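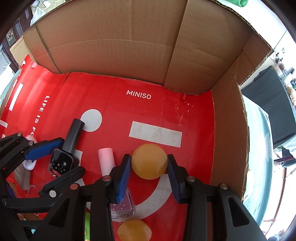 Fig. 1. Translucent orange ball, cardboard box with a red floor.

Optics for Makers, handout 6
Transparent, translucent, opaque
R. Viklund

Read before lab. Bring the handout with you, no spare copies this time.

Start with three words people mix up.

Transparent: light goes through mostly in a straight line. You can read a page behind it. Window glass, clean water.
Translucent: light goes through but gets knocked off course on the way. Glow yes, sharp image no. Wax paper, frosted glass, a slice of lemon.
Opaque: next to nothing comes out the far side. Absorbed or sent back.

Same material can be all three!! Thickness matters. Milk in a glass = opaque. One drop of milk in a tall glass of water = translucent. Half a drop and you can nearly read through it.

Why things scatter
Light bends where it crosses from one material to another with a different refractive index. One crossing, small bend. Thousands of tiny crossings (bubbles, fat droplets, crystal edges) and the ray forgets where it came from. Ice cube vs. snow: same stuff, snow has far more surfaces.
Wet paper goes see-through for the same reason in reverse. Water fills the air gaps, index of water is closer to the fibers than air is, less bending at each edge. Oil is closer still, so the greasy spot on a pizza box looks darker from the front and brighter held up to a window.

Color
Dye absorbs, it does not scatter. Orange stuff takes out most of the blue and lets the long wavelengths by. Longer path = deeper color, so a round piece lit from behind is usually darker through the middle than near the rim. Exception if it's cloudy inside, see Eide notes p. 14.

Gloss is seperate. Gloss is the surface, translucence is the inside. Sand a shiny marble and the gloss goes, the color underneath doesnt change. People lose points on this every year.

Background counts too. Put a translucent object on red and some of the red comes up through it. Always write down what it was sitting on.

For lab
- 2 samples each from the Tveit tray, one clear, one cloudy
- flashlight from the side first, then from behind
- sketch where the bright spot lands
- wax paper: add sheets one at a time till the print is gone, write down how many

Short write-up, one page, to Aslak's box by 14:00. Units on everything pls.

Next time: polarizers. Bring sunglasses if you have them.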